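Oltside Match Ball, Size 5

The Oltside is our full-size outdoor match ball for league and cup soccer. It is the ball we recommend for senior and older youth teams that play on natural grass through the winter, and it holds up on third-generation turf as well.

214 shares

The cover is textured polyurethane over a four-layer backing. Panels are heat-bonded, so there is no stitching for water to get through. The bladder is butyl, and it keeps its pressure for longer than latex. Most teams will need to top it up before a match but not at halftime.

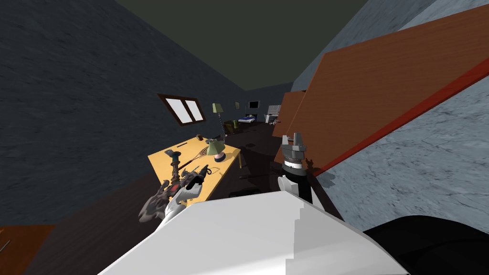 Weight and bounce are set for the adult game. Players moving up from a size 4 will notice the difference on long passes and on goal kicks, and should train with the larger ball for a few weeks before playing a match with it. For younger squads we make the Oltside Junior, which has the same cover and a lighter backing.

What changed this season

The new version has a deeper texture than the old one. Goalkeepers told us the previous cover got slick in steady rain, and the deeper pattern gives the gloves more to hold. It also slows the ball a little on a driven shot. Teams that liked the faster flight of the old ball can still order it as the Oltside Classic while stock lasts.

The valve has been moved to the center of a panel. On the earlier ball it sat close to a seam, and after a season of heavy use a few of them began to lift there. We have not seen that on the new one.
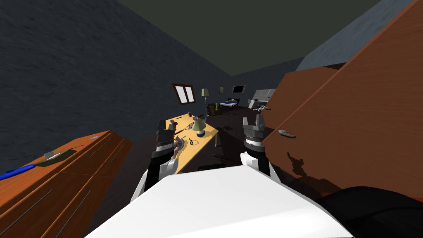
The Grorden League played 183 matches with the new ball before it went on sale. Two came back with slow leaks, both at the valve, and the valve supplier has been changed. The rest stayed in use until the end of the trial. Color held up well on the white panels and less well on the orange ones, which faded in strong sun — this affects looks only.

Care

Use a hand pump and a gauge. Wet the needle before you put it in. Wipe mud off with a damp cloth and let the ball dry at room temperature, away from heaters. Do not leave it in a car over the summer. If you store balls between seasons, let out some of the air but keep them round. 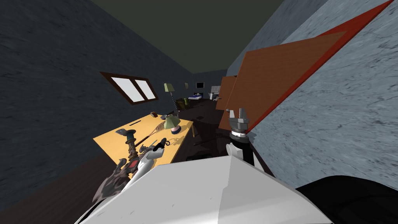 Lindsay: We've used these since the preseason and they're the best wet-weather ball we've had at this price. Corners are easier to judge than with the last ones. My one complaint is that they feel hard for the first couple of sessions, so I'd break them in at training before using one on a Saturday.

6 comments

Ordering

Balls are sold singly, in bags of five, and in club cartons. They ship deflated. A needle is included with each bag and carton, but not with single balls. Club crests can be printed on one panel — allow extra time for this, and send the artwork as a vector file. Printed balls cannot be returned unless they are faulty.

The warranty covers shape and seams for one season of normal play. It does not cover punctures, or wear from use on asphalt or concrete. For hard courts, look at the Cisness, which has a thicker rubber cover.
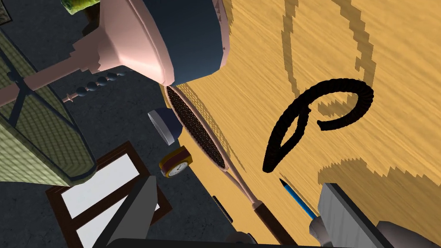

Pink lamp with a navy shade, on its side

Item 3000. Size 5. White and orange. Also available in white and blue.

38 shares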